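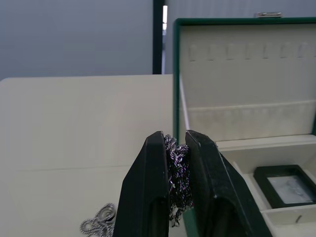
Figure 4. Chain necklace, dark finish.

4. Setting up a prize draw

This section covers draws run from a blog or shop page with the Dratgate entry form. For draws run by post, see section 6.

4.1 Before you start

You need an editor login and a published page to hold the form. Drafts are not supported. The form will load in a draft, but entries sent from it are discarded without a warning.

4.2 Creating the draw

1. Open Draws and select New draw.
2. Enter a title. Readers see this title above the form and in the confirmation message.
3. Enter the prize as it should appear in the rules. State the currency if the prize is a gift card.
4. Set the opening and closing times, then choose a time zone. The default is the zone of the server, which may differ from yours.
5. Under Who can enter, select One country, Several countries or Open to all.
6. Set Entries per person. The highest value allowed is 20.
7. Select Save. The status changes to Waiting.

Note: The closing time cannot be moved forward once the first entry has come in. It can be moved back once only.

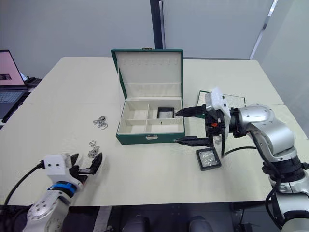
4.3 Adding the form to a page

1. Copy the short code shown beside the title of the draw.
2. Paste it on a line of its own, below the text of the post.
3. Update the page and send a test entry from a second browser.
4. Delete the test entry before the draw opens. Test entries are not marked and can be drawn.

If comments are to count as entries, tick Import comments. Replies to other comments are left out. Pages with more than 500 comments are imported in batches, and the status stays at Importing until the last batch is in.

4.4 Drawing a winner

1. Wait until the status reads Closed.
2. Select Check for repeats and review the list.
3. Enter the number of winners, plus 2 reserves.
4. Select Draw. The result is stored with the entry numbers and cannot be edited.

Caution: Do not select Draw to try it out. Each result is kept in the public log.

4.5 Contacting the winner

The message template is under Mail > Winner. Replace the sender name, which is set to Flitine on new accounts. If no reply arrives within the period given in your rules, select Pass to reserve.

Section last revised Sat 8 February, E. Haslinger.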